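Vergate open lab, 4th February, quick notes

Typing this up before I lose the notebook. Went over with Hazel Dunleavy, got there late, missed the intro talk. Coffee already gone.

Three rooms open. First one all controllers, racks and screens, skipped it mostly. Second was the arm comparison, two arms on one bench running the same pick list. The Tambunan is quicker between picks but it overshoots a bit, then creeps back. The Kiseseck is slower and very steady. Relu Anghel was running the bench and let people swap the speed settings, which was nice of him given how teh line kept growing.

Price came up. 467 for a pair of the soft fingers, 2000 and up for the powered hand. Somebody behind me laughed out loud.

Third room was the one I came for. Grippers. Nenora had their wide tapered fingers out, and next to them a thin parallel jaw. You pick your own test items from a bin. I did a sponge, a pen, a folded shirt. Wide fingers won on the sponge, no contest. Pen was a mess, rolled out twice. Thin jaw got the pen first go but pinched the shirt in a way I didnt like.

Modupe Jibrin talked us through wrist cameras. Main complaint, and I have the same one at home: the finger eats most of the view. Mount the camera close and you mostly get finger, mount it farther out and it hits the bin wall.

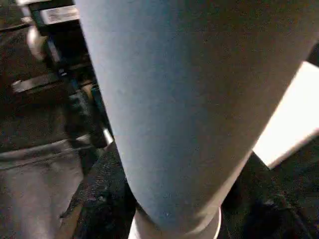
She wants to try a shorter bracket and a small tilt, 27 degrees, and see if that clears the tip. Hazel asked about glare from bright panels at the side. No good answer yet, fixed exposure helps some, you lose the dark stuff though. Black fabric is still the worst thing to pick, according to Modupe.

Left by the side door, parking was awful. Want to go back for the controller room. Need to email Relu for the pick list, he said he would share it.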